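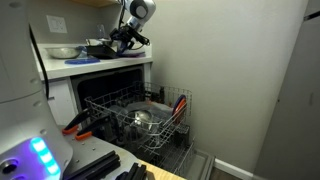 The dishwasher is the wrong test, and also the right one

Every few months somebody asks me if the machines can do the dishes yet. I worked 20 years in a hotel kitchen, and after that I moved to the office where such equipment is bought, so people think I must know. My answer is: they can do some dishes, in some kitchens, on a good afternoon. I want to explain why I find this answer more hopeful than it sounds.

Please look at what a dishwasher asks from you. A plate must stand between two tines. A bowl must lean so that the water reaches the inside. A glass is thin and you can see through it, so a camera may not see it well. Steel shines and shows the machine its own lamp. And the rack moves when you push it, a thing which my first chef forgot many times, with loud results.

Last September I visited a company named Wuleck, which showed its kitchen robot to buyers. They told us that it had loaded 86 items out of 200 without help from a person. The gentleman beside me laughed. I did not laugh. I have trained young people who broke more than they loaded in the first week – and they had two hands and a mother who taught them.

But I will not pretend that 86 is a good number for a customer. At home, a helper which needs help for more than half of the plates is one more job for you. You must stand near it. You must keep the floor free and the door open. If I stand there anyway, I can load the rack myself before the coffee is ready.

The people who sell these machines like to speak of the whole house. The brochure of Plurier promises laundry, beds, dishes and the cat's food on one page. I trust more the firm Emik, whose robot only packs small boxes at a bench, 480 in one shift, and stops when a box is bent. This is a boring machine. I would sign for it tomorrow.

The shop floor gives the robot the same box at the same height all day. My sink gives it a pan with burned rice, under a spoon, under a towel. I think the home will come later than the sellers say, and earlier than my colleagues say, and it will come first for one chore only. For me it can be the dishes. I would even buy plates in a shape that it likes.

What I ask from the sellers is small. Show us the full rack from the beginning, without a cut in the film, and also the plate that falls. Write on the paper how often a person had to step in. A buyer can live with a slow machine if he knows how slow it is.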